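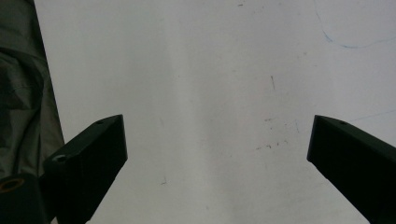 Before you hand over any money: a used camera checklist, with my comments

I've been buying and selling second-hand cameras from my spare room for a good while now, and people often ask what I look at when a parcel arrives. So this is my own sheet, typed up properly at last, with the notes I normally just mutter to myself. The comments are from the last body I went over, a Rafferty digital SLR with its kit zoom, which came to me through the Ollico exchange shop in March. Use the list as it stands or cross out whatever doesn't suit your camera.

1. Outside of the body
Look at the corners, the base plate and the strap lugs.
Comment: Light wear on the base, nothing deep. I don't mind a shiny patch where a hand has been, and I rather like it, but a dent near the lens mount would have gone straight back. Strap lugs firm on both sides.
Result: pass

2. Lens mount
Take the lens off, look at the metal ring, put the lens back and try to wobble it.
Comment: Clean ring, all screws present, and only the tiny bit of play you get with nearly every kit zoom. The contacts were a little dull, so I gave them a gentle wipe with a dry cloth. Please don't be tempted by anything abrasive!
Result: pass

3. Battery door and contacts
Open and close it a few times. Look for green or white crust.
Comment: The catch is stiff and needs a proper push of the thumb. No crust. It came with 2 batteries, one original and one made by Lirnine, and the Lirnine one sits a touch tight in the compartment - I had to tip the camera over and pat it to get it out again.
Result: pass, but mention the tight battery to the next owner

4. Battery swelling
Lay each battery on something flat and press one corner.
Comment: The original lies flat. The Lirnine rocks ever so slightly, which explains item 3, I suppose. I've put it in the recycling bag and I'd ask you to do the same with any that rock. I know they aren't cheap, but a swollen battery isn't something to keep in a drawer.
Result: one pass, one fail

5. Charger and lead
Run the lead through your fingers from end to end, and check the plug for cracks.
Comment: Lead is sound. The charger is a Vutton and the label matches the voltage printed on the original battery. Left it charging on the kitchen worktop while I had my tea and kept an eye on it the whole time. Warm, never hot.
Result: pass

6. Card slot
Shine a torch in and look for bent pins, then put a card in and take it out twice.
Comment: Pins all straight. I formatted the card in the camera, took 168 pictures over an afternoon and every one of them opened on the computer. You don't need nearly that many, I just got carried away with the blossom along our lane.
Result: pass

7. Sensor
Set the smallest aperture you have, photograph a plain bright sky slightly out of focus, and look at it full size.
Comment: Four or five soft grey spots near the top, and one small curly hair. A rocket blower shifted the hair and most of the spots. I left it at that. If you've never done a wet clean, let a shop do your first one and ask if you can watch.
Result: pass after blowing

8. Shutter
Try fast, middling and slow speeds, and listen.
Comment: Even exposure at every speed, no dark band across the pictures. There's a slight squeak on the slow ones that my friend Valentyna Dovhaniuk says hers has made for years without trouble. I've written it down all the same.
Result: pass, watch

9. Zoom and focus
Turn the zoom through its whole range, then focus on something near and something far.
Comment: Smooth until almost 49 mm, then a faint gritty feeling to the end. Probably a bit of sand. The pictures are fine and the autofocus finds its mark quickly indoors, more slowly in the hallway after dark, but then so do I.
Result: pass with a note

10. Screen, buttons and flash
Press everything once. Pop the flash up and fire it a few times, with your face well away.
Comment: One bright green pixel on the screen, none in the pictures. The delete button wants a firm press. The flash popped up at once and was ready again within a few seconds.
Result: pass

Still to do
- Replacement for the Lirnine battery
- New rear lens cap, the old one is cracked
- Try the remote release socket, once I've found the remote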